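Chapter 4
Friction: The Force That Lets You Hold On

In this chapter you will learn
what friction is and where it comes from
why static friction and kinetic friction have different strengths
how to calculate the largest friction force a surface can supply
why rubber, cloth, ice and polished metal behave so differently

Key words: friction, normal force, static friction, kinetic friction, coefficient of friction, rolling resistance

4.1 A force you use all day

Pick up a pencil. Easy, right? Now try it with a little cooking oil on your fingertips. The pencil weighs the same as before, your hand is just as strong, and yet the job has turned into a small struggle. All you changed was the friction between your skin and the paint.

Friction is the force that acts along the line where two surfaces touch, and it always works against sliding. It is easy to think of it as a nuisance. It wears out brake pads, heats up drill bits and makes a heavy couch so hard to push across a carpet. But try to picture a day without it! You could not walk, because your shoes would find nothing to push against. Knots would slip open. Nails would slide out of walls, and the wall hangings would come down with them. A screw would back out of its hole as easily as it went in. Even this book would slither off your desk at the slightest tilt, and you would chase it without ever catching up.

In Chapter 3 we drew forces as arrows and added them together. We let boxes glide over perfectly smooth floors, and that was a fine way to begin. Now we can put the real floor back in, and this is where mechanics starts to feel like the world you live in.

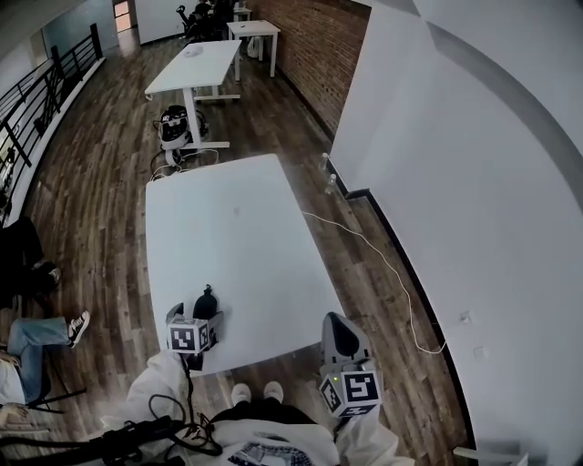 Friction comes from contact, so it helps to think small. Run a fingertip over a sheet of glass and it feels perfectly flat. Under a strong microscope, most surfaces that feel flat look more like a range of hills. When you set one on top of another, only the highest hills meet. The true area of contact can be a tiny part of the area you see with your eyes. At those meeting points the two materials press together hard, and their molecules attract each other. To slide one surface across the other, you have to break those tiny bonds, and new ones form as you go.

This picture explains something that surprises almost every student. Lay a brick on its widest side and drag it with a spring scale. Then stand it on its narrow side and drag it again. The two readings come out very nearly the same. The narrow side offers less area, but each part of it is pressed down harder, so the hills are squashed together more. The two effects balance out. For many dry, hard surfaces, the size of the visible contact area hardly matters at all.

4.2 Pressing harder

What does matter is how hard the surfaces are pushed together. That push is the normal force, which we write as N. "Normal" here is an old word for "at right angles," and the normal force always points straight out from the surface.

For a box sitting on a level floor, with no one lifting or pushing down on it, the normal force is equal to the weight of the box. Stack a second box of the same weight on top and the normal force doubles. So does the friction you must overcome to get the stack moving.

Holding something between your fingers works the same way, only turned on its side. Your fingers squeeze inward, and that squeeze is the normal force. Friction then acts upward along each side of the object and holds it against gravity. A pair of kitchen tongs, a clothespin and a bicycle brake all use this idea. Squeeze harder, and there is more friction to draw on. 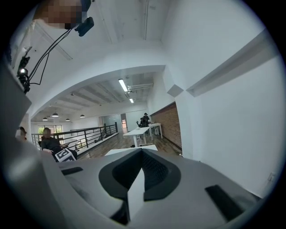 Figure 4.2 A hand-held gripper seen from very close, with its pale gray finger-like tab pointing upward.

There is a limit, of course. You can squeeze a brick as hard as you like, but try that with a ripe peach and you will be wiping your hands. When the normal force has to stay small, the other choice is to change the materials. A soft, grippy surface gives you more friction for the same squeeze – good news for the peach.

4.3 Two kinds of friction

Push gently on a heavy bookcase. It stays where it is. Push a bit harder, and it still stays. Each time, friction has grown to match your push exactly. Then, at some point, the bookcase lurches forward, and keeping it moving takes less effort than getting it started.

The friction that holds a still object in place is static friction. It is a wonderfully flexible force. It can be zero, or anything up to a certain greatest value, and it takes whatever size is needed to prevent sliding. Once sliding begins, kinetic friction takes over. It is usually weaker than the greatest static friction, and it stays fairly steady as long as the object keeps moving.

We can write the two rules like this:

greatest static friction = μs × N
kinetic friction = μk × N

The Greek letter μ (say "mew") stands for the coefficient of friction. It is a plain number with no units, and it depends on the pair of surfaces. Notice the word pair. It makes no sense to ask for the coefficient of rubber all by itself. Rubber on dry concrete has a high one, and rubber on wet ice has a very low one.

Worked Example 4.1

A crate is resting on a level warehouse floor. The normal force on it is 40 newtons. You pull sideways with a slowly growing force, and the crate begins to slide just as your pull passes 10 newtons. Find the coefficient of static friction.

At the moment before sliding, static friction is at its greatest value, 10 newtons. Divide by the normal force:

μs = 10 N ÷ 40 N = 0.25

Now suppose you pull with only five newtons. How large is the friction force? Be careful here. The greatest value is 10 newtons, but the crate is not moving, so the forces on it must balance. Static friction is five newtons, matching your pull. Many people multiply μs by N without thinking and get this one wrong, so it is worth a second look.

Try It Yourself: The Tilting Board

You will need a smooth board, a coin, an eraser, a bottle cap and a protractor.

Lay the board flat and place the coin near one end. Raise that end slowly until the coin just starts to slide, and write down the angle. Repeat with the eraser and the bottle cap. Do each one several times, since dust and fingerprints can change the result quite a lot. Then cover the board with a dish towel and start over.

Which object needed the steepest angle? Did the towel change the order, or only the angles? Keep your notes close by – in Section 4.5 you will turn each angle into a coefficient using nothing more than the tangent button on your calculator.

Looking Ahead

Section 4.4 takes up rolling, and the question of why a wheel makes such a difference to a loaded cart. We will follow a made-up delivery company, Lomoteo, as it chooses tires for a hilly route. You will need the two friction rules from this section, along with the force diagrams from Chapter 3.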